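The drawer where old earbuds go

Most homes now have a drawer of small electronics that still work, or nearly do. Wireless earbuds are among the most common things in it. They are cheap to replace and hard to mend, and few people know what to do with a pair that no longer lasts the length of a bus ride.

The repair shop Iremach, in the harbour town of Paju, began taking them in last October. It expected a few. By spring it had been handed 300 pairs, most of them in their charging cases and many with no fault other than a tired battery. 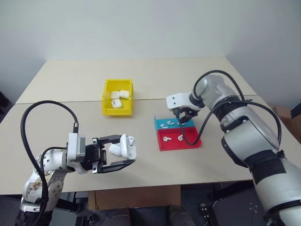 Three white earbud cases in a yellow bin.

The trouble is size. An earbud's battery is tiny, and the shell around it is usually glued shut. Opening one without marking the plastic can take 23 minutes, and a new cell has to be fitted by hand. Iremach charges 8 pounds a bud for this, and turns away the models that cannot be opened at all.

Cases are a better prospect. The battery inside is larger, the hinge can often be freed with a small brush, and dirty charging contacts cause a good share of the faults people complain of. Of the pairs brought in over the winter, 70 needed only a clean.
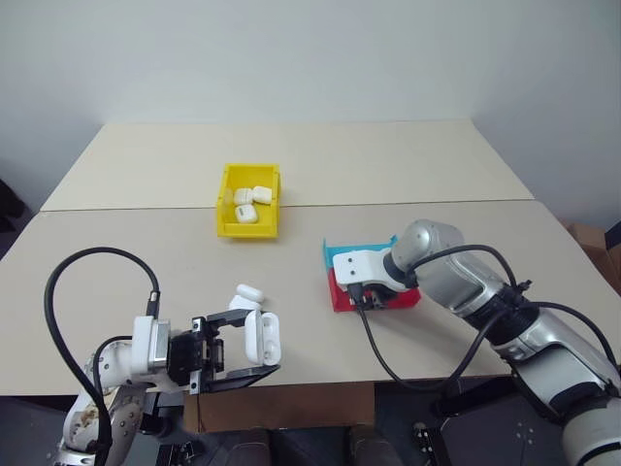
Some customers change their minds once they hear this and take the pair home again. Others leave it for resale through Nastia, a second-hand shop two streets away, which sells cleaned sets with fresh ear tips and a short guarantee.

What cannot be saved goes to Eltora, a recycling firm further up the coast. It asks for batteries to be kept apart from general scrap, as a crushed cell can start a fire. For the same reason, old earbuds should never go in a household bin. Many council tips will accept them with other small electricals, and some larger shops have a collection box near the tills.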